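Villca 원격 시연 키트 | 양팔 로봇용 조종 및 기록 장비
제조: Borkilside / 국내 취급: Prandemano
등록일: 2020년 10월 24일

취급점 입장에서 먼저 적어 둡니다. 제조사 소개 자료에는 "누구나 한나절이면 로봇을 가르친다"는 문구가 있는데, 저희는 그 문구를 이 페이지에 옮기지 않았습니다. 조종법을 익히는 데 한나절이면 되는 분도 있겠지만, 쓸 만한 시연을 모으는 일은 별개입니다.

구성품은 양손 조종기 한 쌍, 발판 스위치, 기록용 소프트웨어 Gundard 사용권입니다. 로봇 본체는 포함되지 않습니다. 조종기를 움직이면 로봇의 두 팔과 그리퍼가 따라 움직이고, 그동안의 관절 값과 로봇 시점 영상이 한 묶음으로 저장됩니다. 발판을 밟고 있는 동안만 기록되며, 한 묶음의 길이는 최대 43초입니다. 긴 작업은 나눠서 찍어야 합니다.

실물 없이 시뮬레이션에서 먼저 조종해 볼 수도 있습니다. 벽 바로 옆에 팔을 두고 복도 끝 흰 탁자 쪽을 바라보는 상황쯤 되면 조종이 생각보다 까다롭습니다. 왼쪽 그리퍼가 벽면에 바짝 붙어 있고 오른쪽 시야는 검은 면이 거의 다 가립니다.
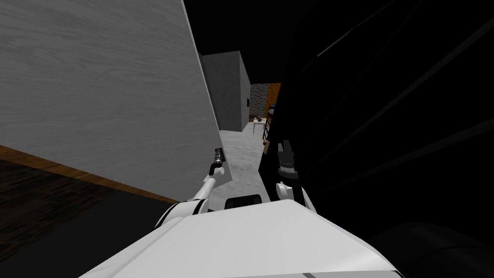

시뮬레이션에서 모은 시연만으로 실제 로봇을 가르칠 수 있나요?
저희는 권하지 않습니다. 접촉과 마찰이 실물과 다르기 때문에, 시뮬레이션 기록은 조종 연습과 초기 학습에 쓰고 실물 시연을 따로 모으시는 편이 안전합니다.

손으로 직접 팔을 잡고 가르치는 방식도 지원한다고 되어 있습니다. 다만 로봇 쪽에 중력 보상 기능이 있어야 하고, 사람 손이 영상에 같이 찍히는 문제는 Gundard가 해결해 주지 않습니다. 자료에 나오는 "자동 정제" 기능은 멈춰 있는 구간을 잘라내는 정도입니다. 실패한 시연을 골라내는 일은 여전히 사람이 합니다.

사양
조종기 무게: 한쪽 566 g
지연 시간: 21 ms (유선, 제조사 측정값)
조종기 축: 한쪽당 여섯 축과 그리퍼
무선 연결: 지원하나 지연 시간 미공개
보증: 11개월, 발판 스위치 제외

무선 지연 시간은 제조사에 두 번 문의했으나 답을 받지 못했습니다. 정밀한 작업이 목적이면 유선으로 쓰시기 바랍니다. 일곱 축 팔에 연결하면 팔꿈치 자세는 소프트웨어가 알아서 정하는데, 좁은 곳에서는 그 결과가 마음에 들지 않을 수 있습니다.

다음 입고는 11월 예정입니다. 구매 전에 사용 중인 로봇의 모델명과 제어기 버전을 보내 주시면 연결 가능 여부를 확인해 드립니다. 개봉 후 단순 변심 반품은 받지 않습니다.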